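Nakilstead wall-to-wall carpet: one winter and a bit later
Reviewed by Wafula Muriithi
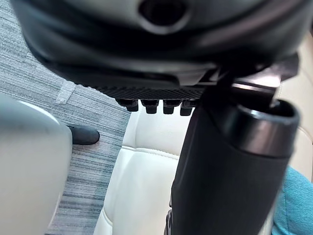

The Nakilstead carpet in our workroom, April.

I don't trust the word "performance" on a carpet label. It tends to mean the thing costs more and comes with a leaflet. Nakilstead uses the word four times on the back of the sample card, so I went in expecting to be annoyed, and I was, though mostly about other things.

First the money. The carpet itself came to $866 for our room. By the time I had paid for pad, tack strip, removal of the old floor covering, and a man with a knee kicker, the total was $1,582. The store's website says nothing about this gap until you're three screens into the order form. I'd had a quote of $1,000 from a smaller shop for a Jenier carpet, everything included, and I turned it down on the strength of a sample I had walked on in my socks. Make of that what you will.

The sample is a problem in itself. It's glued to a stiff board and feels dense and springy underfoot, as anything would. Rolled out over a medium pad in a real room, the carpet is softer and gives more than I expected. Some people will like that. I push a desk chair around most of the day and I don't. If I were ordering again I would pay for the firmer pad and ask to stand on it first. The salesman told me the pad "won't make a difference you'd notice." I noticed by lunchtime.

Smell: yes. The leaflet promises a low-odor backing. We had the windows open for most of a week and there was still something in there on warm afternoons, a bit like a new shower curtain. It's gone now. My sister, who gets headaches from paint, stayed out of the room for longer than I did and says she was right to.

Shedding was worse than I'd been led to believe. The first few times I vacuumed, the canister filled with fluff before I'd finished half the floor. The store says this is normal and tapers off, and it did taper off, but it took well over a month, and in that time I found fibers on my sweaters, in the printer, and once in a sandwich. Turn the beater bar off or set the head high for the early weeks. That advice is in the leaflet, in small print on the last fold, after a full page about the brand's history.

Now the stain claims. The card says spills "release with water." I tried three things on an offcut the installer left behind, since I wasn't going to do it on the floor. Black coffee came out with cold water and a towel, no complaints there. Tomato soup came out after two goes, with dish soap the second time. Machine oil did not come out. I used the cleaner the company sells (Eltiris, a spray bottle with a brush built into the cap) and all it did was make a bigger, paler mark. The brush head also fell off. I wouldn't bother with it. To be fair to the carpet, I don't know of one that shrugs off oil, but then I don't know of another that says "all common household stains" on the front of the card either.

Dents are where I've softened a little. We had a Koppel filing cabinet on it for a couple of months, a heavy old thing, and when we moved it there were four deep pits. An ice cube in each one, left to melt, then a scratch with a fork, and you'd have to know where to look. The chair is a different story. There's a flattened patch under the desk that vacuuming lifts for a day and no longer. A chair mat would have prevented it, and the warranty requires one, as I found out when I read it properly.

About that warranty. It runs for years and covers less than you'd think. Flattening on stairs and under chairs is out. So is any damage in a room where you can't show receipts for professional cleaning. Cleaning here starts at $100 a visit, so keeping the warranty alive will eventually cost more than the carpet did. I've decided to treat it as if it didn't exist.

What do I like? It's quiet. The room is over the kitchen and the old floor carried every footstep and every dropped pen down through the ceiling. That has mostly stopped, though I suspect the pad deserves as much credit as the carpet. It's warm in the morning, too. And kneeling on it to sort things on the floor, a bigger part of my day than it should be, doesn't leave my knees aching the way the boards did.

The seam by the closet was badly done and I had the installer back to redo it. He was polite about it and didn't charge. The second attempt has held so far.

Would I buy it again? For a bedroom, perhaps, at a sale price, with the better pad. For a workroom with a chair on wheels and the occasional drip of oil, I'd go back to the smaller shop and ask if that Jenier quote still stands. Three stars out of five, and I had it at two until the coffee test.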